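July
By our community reporter

Neighbours fill the fruit swap table in Kondness

The winter fruit swap is back at the Kondness hall, and if the first morning is any guide it will be a generous season. The doors opened at 10 and there was already a cheerful line down the path, with bags and buckets and one very full wheelbarrow in tow.

The idea is as simple as ever. Bring what your trees have given you too much of, take home what you haven't got, and stay for a cuppa if you have the time. Organisers say 66 households have put their names down this year, and newcomers are warmly welcome, even those with nothing on the branch yet.

Citrus is the mainstay at this time of year, of course, though we do love it when something brighter turns up – a dragon fruit beside the oranges is enough to get anyone talking about trellises.
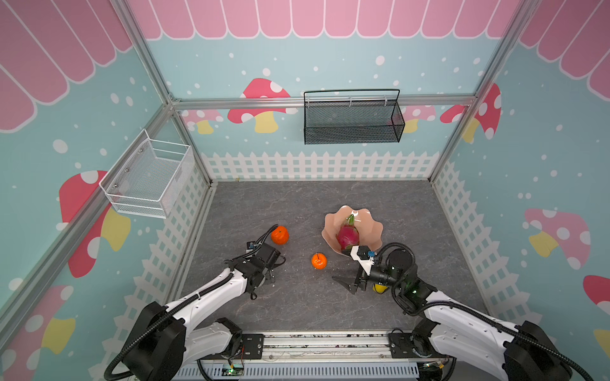 When to come along

The swap runs every second week until the end of September, and the kitchen stays open until the last pot of tea is finished. Parking is easiest on the Plodov Road side, where there are 7 spaces close to the ramp. Please leave those for people who need them if you can manage the short walk from the oval.

Spare jars are wanted too, as the marmalade makers are running low – any size will do, with lids if you have them.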